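Unit 4: Trade Secrets and Confidentiality Agreements
Handout for Introduction to Intellectual Property for Small Business
Instructor: Hilkka Hyvönen

Read this before the June session. Bring the two-page sample agreement from the course folder.

1. What counts as a trade secret

A trade secret is information that has value because other people don't know it, and that the owner takes reasonable steps to keep private. Recipes, customer lists, supplier prices and process settings can all qualify. There is no application and no certificate. Protection lasts as long as the secret does.

Compare this with a patent. A patent owner publishes the invention and gets exclusive rights for a limited time. Once a patent application is published, whatever it discloses is no longer secret.

2. Reasonable steps

Courts look at what the owner did day to day. Typical evidence:

Written agreements with employees and contractors
Passwords and limited access to files
Documents marked confidential
Exit interviews that remind people of their duties

A company doesn't have to do everything possible. A shop with five employees is not held to the same standard as a large manufacturer. Doing nothing is usually fatal to the claim.

3. Case problem: Clutov and Ferkesik

Clutov makes industrial adhesives. Its production manager, Roscoe Strickland, worked out a curing schedule over several years. The schedule was kept in a binder in an unlocked office. Roughly 40 people could walk in. Each had signed a confidentiality agreement when hired, but the agreement mentioned only "customer information."

Strickland left and joined Ferkesik, a competitor. Within months Ferkesik was selling an adhesive with very similar properties. Clutov sued.

Prepare short notes on the following:

Was the curing schedule a secret at all? Who outside Clutov could have worked it out?
Does the wording of the agreement help or hurt Clutov?
What would change if Ferkesik had bought the product and tested it in its own lab?

On the last point, remember that reverse engineering a product bought on the open market is generally lawful. So is independent development.

4. Drafting the agreement

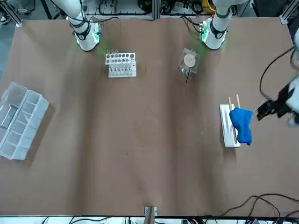

The definition of confidential information is where most drafts go wrong. If it is too narrow, it leaves out what matters, as in the Clutov problem. If it is too broad, a court may refuse to enforce it. Describe categories, then list the usual exceptions: information already public, already known to the recipient, or received lawfully from someone else.

State how long the duty lasts. A term of 3 years is common in business talks, but a fixed term can be a problem for a true trade secret. Many lawyers write a separate clause for trade secrets with no end date.

Terms to know: misappropriation, improper means, injunction, residuals clause.

Written work: one page on the Clutov problem, handed in at the start of class.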